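## Section 4 - Setting Up the Round Table and Settling It In

By now you should have the base standing firmly on its feet and the two parts of the top resting on it (if you don't, please go back to Section 3, because everything from here on is much easier with the top already in place). This section covers moving the table to its spot, checking the seam, and getting the small everyday things back where they belong. It isn't hard work, but give yourself a relaxed half hour for it, and do have a second person nearby if you can.

We wrote these pages for the Komotora round table in the marble-look finish. Owners of the plain Ortuño top can follow the same steps and skip the notes on veining.

### 4.1 Choosing the spot

A round table against a wall saves a surprising amount of walking room, and many of our customers like it that way even in a fairly large kitchen. Evangelia Manolakis, who answers most of the letters that come in to us, keeps hers against the wall all week and only pulls it out when the family comes for lunch.

1. Clear the floor where the table will stand and wipe it with a damp cloth. Grit under the feet will scratch tile, and it is no fun trying to reach it later.
2. With one person on each side, lift the table by the base - never by the top - and carry it into place. Please don't drag it, even for the last little bit!
3. Let the far edge come up to the wall gently. If you have a baseboard, the edge should meet the wall above it and the feet should stay clear.
4. Walk around to the open side and press down lightly near the edge with your palm. If the table rocks, turn the leveling foot on that side a little at a time until it stops.

**Caution:** Keep your fingers out from between the top and the wall while the table is moving.

### 4.2 Checking the seam and the surface

The top is divided by one straight seam, and on a glossy surface you'll notice it more at some times of day than at others. A thin, even line is just what you want.

1. Stand where the light falls across the top toward you, and look along the seam from one end to the other.
2. Run a fingertip across it in several places. Both sides should feel level. If one side stands higher, loosen the locking screw underneath by a quarter turn, press the high side down, and tighten again.
3. Look at the veining. The pattern may run quite boldly through the middle and fade away toward the rim, and you can turn the top so the stronger part faces whichever way pleases you. Do this before you tighten the last screws (we have all forgotten at least once).
4. Wipe the whole top with a soft cloth, lukewarm water, and one drop of dish soap. Dry it right away with a second cloth.

**Note:** The screws should be checked again in April if you are setting the table up over the winter, as a heated room and a spring room are two different things to a tabletop.

### 4.3 Putting your things back

5. Leave the top bare for the first evening if you have the patience for it. After that, bring things back a few at a time, beginning at the wall. The strip along the wall is the best home for anything that stands upright, such as a clock waiting to be hung or a little bottle you reach for every day, and it leaves the whole near side free for plates and elbows. A small waste basket tucked under the near edge is handy too, as long as it doesn't touch the base.
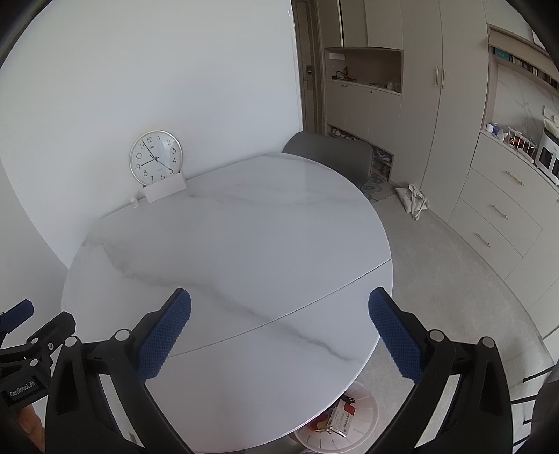 6. Put felt dots under anything with a hard rim or metal edge. The spare sheet in your parts bag holds 20 of them (part number 297), which should see you through a good long while.
7. Slide your chairs in last, and check that their backs clear the underside of the top. If a chair has thin metal legs, look at the caps on the ends of them - a worn cap will mark a shiny tile floor long before you notice it.

**Caution:** Don't set hot pans straight on the top, and don't stand on it to hang the clock. A step stool is the right thing for that job.

### 4.4 Gathering the small items

Every table collects small things, and this one will be no different. Medicine boxes, wrappers, and bits of packaging have a way of spreading out over a week until there's hardly space for a cup of tea. Zoi Stamatopoulos from our workshop suggests giving them one flat, round thing to live on, such as a plate or a big plastic lid, so the whole lot can be picked up in one go when it's time to wipe down.

1. Pick a lid or plate with a smooth underside.
2. Lay the largest box on top, where you can find it, and let the crumpled and smaller packages go beneath it.
3. Carry it level, with both hands if your floor is glossy and you are in slippers.
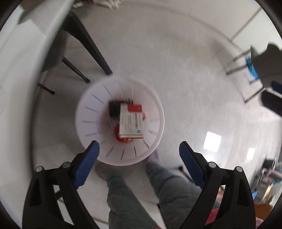

It helps to do this at the same time every day, after breakfast for instance, and to throw out the empty wrappers while you have them in front of you. Medicines should go on to a cupboard if there are children in the house - a table is much too easy to reach, and a round one can be reached from nearly every side. Once the top is clear, wipe it from the wall toward yourself, following the seam last with a dry corner of the cloth.

### 4.5 If something isn't right

- **The seam has opened up.** Loosen both locking screws, push the two parts together, and tighten them by turns, a little on each side.
- **The top looks cloudy.** This is nearly always leftover soap. Wipe with plain water and dry well.
- **The table has crept away from the wall.** Check the rubber pads under the feet for dust, and clean them with a damp cloth.

If none of that helps, write to Filippos Zervas at the Komotora service desk and mention sheet 44, which is the one packed with your tabletop. A photo of the underside, taken near the locking screws, will save you both a letter or two.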